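Flemness Hall – kitchen and back rooms, walk-round checklist
24th October, done before the lunch booking
Ref 2676

Entrance and corridor
Front door closer – OK
Exit sign lit – OK, left hand one dim
Mats flat – NO. Corner curling by the coat hooks, taped for now, wants replacing
Corridor clear – OK after I moved two stacks of chairs

Fire
Extinguishers in place, pins in – OK
Blanket by stove – OK
Alarm test – OK, panel slow to reset again. Ueda looked at it in May, same fault I think
Back door opens from inside without key – OK, stiff. Needs oil

Electric
Cords and plugs – 1 fail, urn cord nicked near the plug. Tagged, do NOT use
Heater in store room, 4000 W – has its own outlet, OK. Somebody had it on an extention cord last time, please don't
Outlet covers – OK

Water
Hot tap at sink – slow to run warm, Clordale to check the heater
Leaks under sink – slight drip, bucket in place, emptied
Drain – OK

Kitchen
Fridge temp – 2 C, OK
Freezer door seal – split at the bottom, about 10 inches
Knives put away – OK
Floor – greasy by stove, mopped, sign out
First aid box – short on bandages, order from Hato
Dishes – racked, no chips that I could see. Towels need a wash
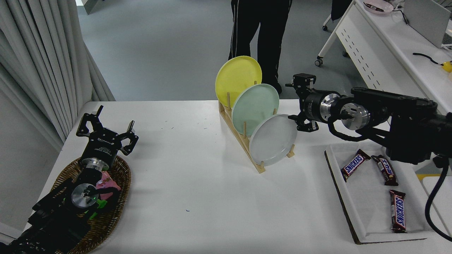 Plates standing in the wooden rack, white table.

Outside
Steps – wet leaves, swept
Handrail – loose at bottom bracket – do this one first
Trash lids – OK
Light over ramp – out. Bulb is in the store room, need the tall ladder

Recheck urn cord and handrail befor next booking.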